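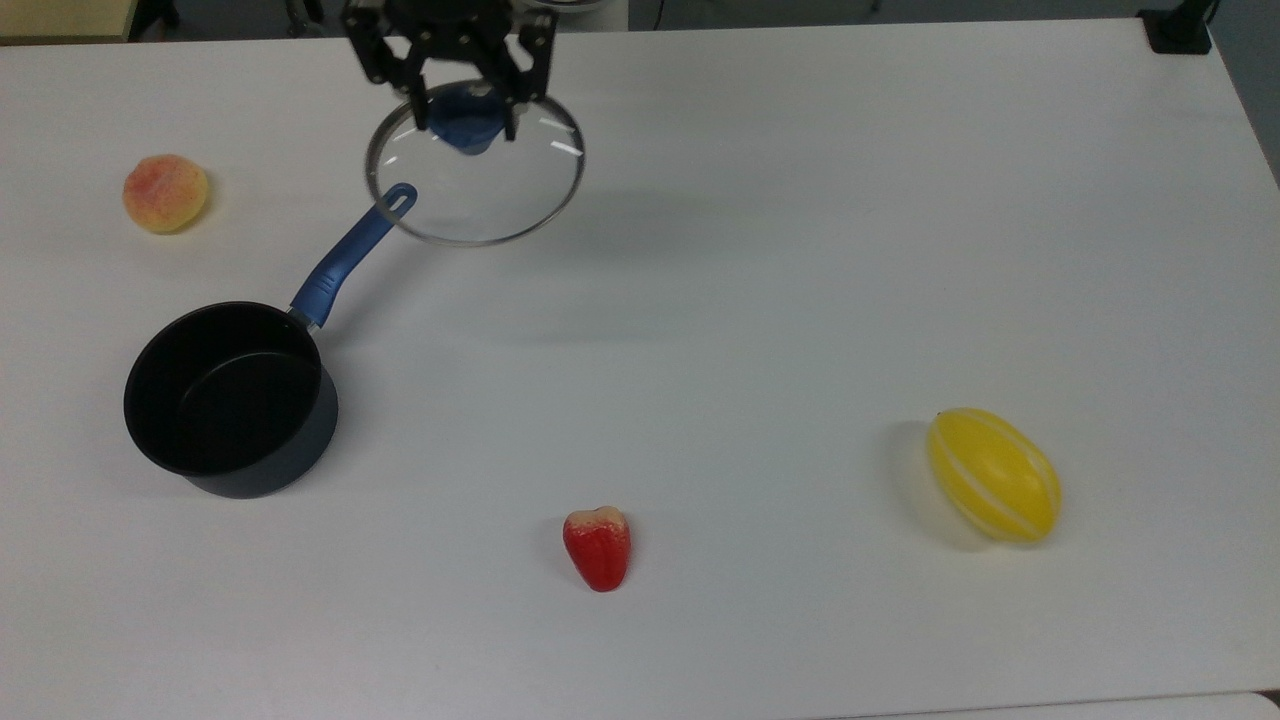
4. First use and daily cooking

Please read this section before you put the Coelho cookware on the stove for the first time. It is for all saucepans and glass lids of the Coelho series, sold by Verkham. For the frying pans, see section 6.

4.1 Before the first use

1. Remove all stickers and the paper sheets between the pans. If some glue stays on the bottom, rub it with a little cooking oil and a soft cloth.
2. Check the screw in the middle of each lid. It can become loose during transport. Turn it by hand with a screwdriver until the knob does not move. Do not use an electric tool.
3. Wash the pan and the lid in warm water with dish soap. Rinse and dry.
4. Put a few drops of oil in the pan, spread it with kitchen paper and wipe off what is too much. You do this only one time.

Note: A light smell at the first heating is normal. Open a window – it goes away after the first or second use.

4.2 Choosing the burner

1. Select a burner that is not larger than the bottom of the pan. On a gas stove the flame must not come up along the side.
2. Start with medium heat. High heat is only for boiling water.
3. On an induction stove, do not use the boost level with an empty pan.

CAUTION: Never leave an empty pan on a hot burner. The coating can be damaged in a short time and this damage is not covered by the warranty.

4.3 Cooking with the lid

1. Set the lid flat on the pan. It should sit inside the rim without pressing.
2. When the food begins to boil, turn the heat down. With the lid closed, the lowest level is mostly enough.
3. To open, lift first the side which is far from you, so the steam goes away from your face.
4. Put the hot lid on a dry cloth or a wooden board. Use a pot holder if you cooked for a long time.

CAUTION: Do not put a hot glass lid in cold water or on a wet surface. Glass can break from the sudden change. If the glass has a crack or a deep scratch, stop using it, also when it still looks strong.

Note: Milk, rice and pasta make a lot of foam. For these foods leave the lid a little open, and fill the pan not more than half.

4.4 Spare parts

Knobs and screws can be ordered separately. Please write the part number in your order:

Knob with screw: 324
Washer for knob: 56
Glass lid, complete: 900

Orders for the United States are handled by Darcy McKinnon at the Verkham parts desk. Lids of the older Harumis series have a different screw and the parts do not fit – please do not try to force them.

Text of this section revised 2024-12-18, Lâm Vũ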